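About Bostar

Bostar trains classroom teachers and aides to teach math in the early grades. We started in Pirnmont with one course, taught in the evenings in a borrowed school library, and we now run courses in four counties. Most of the people who come to us work in kindergarten through third grade. Some are new to teaching and some are close to retirement.

Who we are

Leen Karaki founded Bostar after 11 years as a second grade teacher. She wanted a course that covered number sense, place value and measurement in the order children meet them, with time between sessions to try each lesson in class. Hala Ghanem joined two years later to run our coaching program. She visits schools, sits in on lessons and meets with teachers afterward to go over what they noticed.

We are a small staff. There are six instructors, two coaches and an office manager, and every instructor has taught in a public elementary school. Three of them still teach part time.

What we teach

Our main course is called Smadi. It has 12 sessions spread over a school year, and each session lasts 90 minutes. Teachers leave with lesson plans, a set of student work samples to discuss with their grade team, and a short reading. The second course, Trimeck, is for aides and after-school staff. It is shorter and deals mostly with counting, comparing and simple word problems.

Both courses can be taken in person or online. Schools that enroll four or more teachers also get two coaching visits at no added cost. 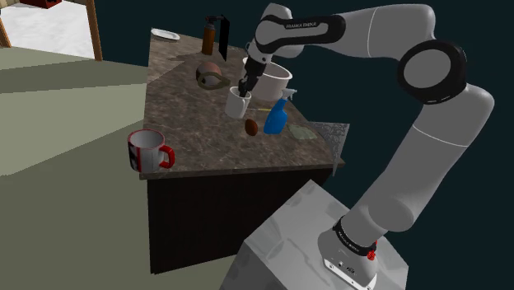 Measurement gets more time in our courses than in most early math programs. Children are often handed a ruler before they have had much practice comparing things directly, and the numbers on it don't mean a lot to them yet. In the first Smadi unit on capacity, we ask teachers to begin with something every child knows from home, and a small white cup like the one on the counter will do fine. Students use it to fill larger containers, keep a tally and talk about why two groups came up with different totals. Standard units come in the following week.

Who we work with

Last school year 1059 teachers and aides finished one of our courses. They came from 78 schools, most of them public. We also work with a few charter schools and with two teacher preparation programs that use Smadi as an elective.

Since we opened, 3112 people have completed a course with us. Many come back for the refresher we hold each July, a two-day session with time for planning the fall term.

Cost and credit

Fees are set by the school or district and depend on the number of people enrolled. Individual teachers may also sign up and pay in two installments. Participants who attend at least ten of the 12 Smadi sessions get a certificate of completion, which many districts accept toward continuing education hours. Check with your own district office before you enroll.

Contact

Our office in Pirnmont is open on school days from 8:30 to 4:30. To ask about dates for a group, write to Hala Ghanem through the contact form and include your school's name and the grades you teach. Enrollment for the fall courses closes Fri 31 March.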